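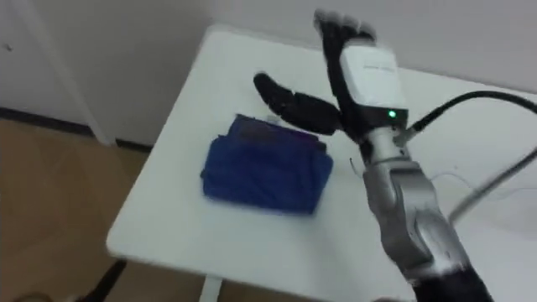
How often should a shared white tabletop be wiped down? At the end of every booking, and once more before the room is locked for the night.

Silari Shared Rooms
Posted by Sibel Türkmen, Facilities Office
September 1, 2026

1/ The Facilities Office has revised its guidance on table care. It applies to all 43 tables in the Lisis and Santoso buildings and replaces the notice issued last December.

2/ Blue cloths are reserved for tabletops. They may not be used on floors, sinks or door handles. Please fold the cloth before use and turn to a clean side when the first is soiled.

3/ Begin at the far edge and work toward yourself in long, overlapping strokes. Corners are missed more often than any other part of the table — kindly give them a second pass. A folded cloth reaches into them better than one that has been balled up.

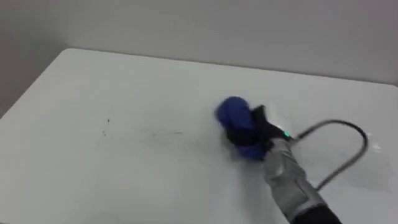 4/ Marks that remain after wiping

Gray smudges on white tops respond well to plain warm water with a drop of dish soap. Scouring pads and powders are not permitted. They dull the finish, and a dulled top holds dirt.

5/ Please dry the surface with a second cloth when water has been used. Streaks show clearly on white, particularly under the ceiling lights in Santoso.

6/ Used cloths go in the bin by the door of each room. The laundry contract with Tritent covers 370 cloths a week, and collection is on three mornings. Cloths left on tables overnight are not collected.

7/ Scratches, lifted edges and stains that do not respond to soap should be reported to Unai Ortuño at extension 133. Please give the room number and the position of the table.

8/ Printed copies of this guidance will be posted inside the supply closets. Rooms on the upper floor of Lisis will receive theirs last — the closets there are still being fitted with new shelves.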